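Learning from Demonstration
Handout 5: Gathering the examples
Notes prepared by Danai Gkikas. Please read before the lab session and bring a printed copy.

5.1 What we mean by an example

In this course an example is one complete attempt at one task, recorded from the first movement to the last. It contains the camera images, the joint positions of the arms and hands, the commands which were sent by the operator, and one sentence of text that says what the task was. We call this an episode. A part of an episode is not an example, even if the part looks good.

The sentence matters more than students expect. In the Brelik set, which we use for the second assignment, there are 1,142 episodes. When Aliki Christodoulou checked them in September, she found that many operators had written "clean" for three different tasks: sweeping, wiping and picking things up. A policy which is trained with such words cannot know which of the three is wanted. Now we have a fixed list of verbs, and you will find it in the Jernska folder.

5.2 Setting the room

Household tasks are recorded in furnished rooms. Before each group of 10 episodes, the operator moves the small objects to new places, and also changes the direction in which the handles point. The large furniture stays. If the brush lies always in the same place, the system learns the place and does not look for the brush.

Objects should be reachable without a step for the first half of the session. Tasks on a bed are more difficult than tasks on a table, as the surface is soft and the hand can press into it. Please write the surface in the notes field.
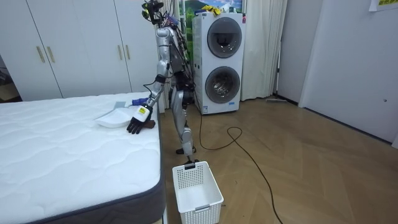

How many episodes does one task need before training makes sense?

For a short task with one hand and one object, we start to train at 1,000 episodes, and we look at the result before we record more. A task with two objects, such as a brush and a dustpan, usually needs more, and it is better to get them from several operators than from one.

5.3 Failed attempts

Do not delete an episode when the hand drops something. Mark it with F and continue. If the operator recovers within the same episode and finishes the task, mark it with R. These R episodes are valuable, for they show the system how to come back from a bad position. In a set with only perfect attempts, the first small mistake brings the policy to a state it has never seen, and after this the mistakes grow. We spoke of this in the lecture on compounding error.

An episode in which the recording itself is damaged (missing images, wrong clock) has to be removed. Marking is not enough in this case.

5.4 Operators

Each operator has an own style. One approaches an object from above, another from the side. Both are correct, but if you mix them without a record of who did what, you cannot study the effect later. Write the operator code in every episode. No one should operate longer than 40 minutes without a pause.

For the lab: read the Antoniadis notes on labelling, choose one task from the verb list, and write a recording plan of one page.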